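Fladeo发布远程示教平台Cirkstead，操作员可在仿真室内环境中向机械臂演示任务

2019年12月25日

Fladeo今日宣布，面向机械臂任务示教的软件平台Cirkstead正式向科研机构和工业客户开放申请。该平台支持两种示教方式：操作员可在现场以手扶持机械臂，直接引导其完成动作；也可通过手持控制器在异地操控，由系统同步记录各关节位置、夹爪开合状态及腕部视角画面。两种方式所得数据采用统一格式存储，可用于后续的策略训练与回放检查。

Cirkstead由Fladeo与合作伙伴Kuipers共同研制，项目于今年7月进入内部试用阶段。试用期间，操作员累计完成3000余次演示，内容涵盖抓取、放置、开关抽屉、叠放容器等常见室内操作。其中2000次在仿真环境中完成，其余在实体工作站上完成。

Fladeo产品负责人Kulsoom Bajwa表示：“长期以来，为机械臂编写一项新任务需要专业工程师逐点设定轨迹。我们希望熟悉工序的一线人员能够直接演示，由系统将其操作过程转化为可供学习的数据。Cirkstead在设计上优先考虑了操作延迟、记录完整性以及演示中断后的恢复。”

在实体示教方面，平台提供重力补偿模式，操作员以较小的力即可移动机械臂。系统在引导过程中持续监测关节力矩，超出设定范围时自动停止并保留已记录的数据。操作员可对单次演示作出“保留”“重录”或“待复核”标记，复核人员可在同一界面按时间轴查看每一段动作。

在远程示教方面，操作员通过控制器设定夹爪的位置与朝向，平台将指令换算为关节运动。网络连接不稳定时，机械臂保持当前姿态，待连接恢复并经操作员确认后方可继续。

Kuipers为本项目提供了仿真场景库。该场景库首批收录300个室内场景，各场景的墙面材质、装饰物、照明强度均可独立替换，以便训练所得的策略适应不同的视觉背景。操作员在仿真环境中使用与实体工作站相同的控制器和操作界面，无需另行培训。

Kuipers仿真技术主管Kristof Dijkstra表示：“仿真示教的价值取决于场景的差异程度。如果所有演示都在同一面白墙前完成，策略很容易依赖背景。我们在场景库中有意采用了纹理强烈、光线偏暗的组合，并要求操作员在这些条件下以同样的标准完成任务。”

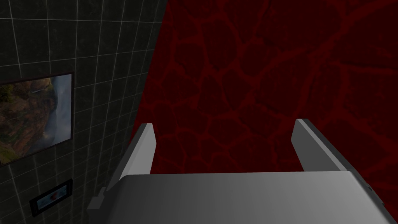

阅读时间：约3分钟

仿真环境中的夹爪视角与操作员所用界面保持一致。张开的双指之间可直接看到后方的深红色纹理墙面，左侧为挂有画框的深色方砖墙。操作员据此视角判断夹爪朝向，并在接近目标物时调整双指开度。平台同时提供固定机位视角，可与夹爪视角并列显示，也可单独关闭。

首批外部用户为Skulmont。该机构将利用Cirkstead开展示教数据质量方面的研究，重点比较手扶引导与远程操控两种方式下动作轨迹的平滑程度和任务用时。相关研究所采集的数据由Skulmont自行保管，Fladeo仅在获得书面授权后方可查阅。

Cirkstead提供3种授权形式，分别面向科研教学、单工作站部署和多工作站部署。科研教学授权包含完整的仿真场景库，商业授权用户可按需选购。现有Fladeo控制器用户可通过软件更新接入平台，控制器固件须升级至最新版本。

申请单位须提交所用机械臂型号、夹爪类型及拟开展的任务说明。Fladeo将在收到完整材料后安排技术评估，并向通过评估的单位提供安装文件与操作手册。

关于Fladeo
Fladeo从事机械臂控制器、远程操控设备及示教软件的研发与销售，客户包括科研机构、装配企业和物流企业。

关于Kuipers
Kuipers专注于机器人仿真技术，提供室内场景建模、物理仿真及渲染服务。

媒体垂询
Fladeo企业传播部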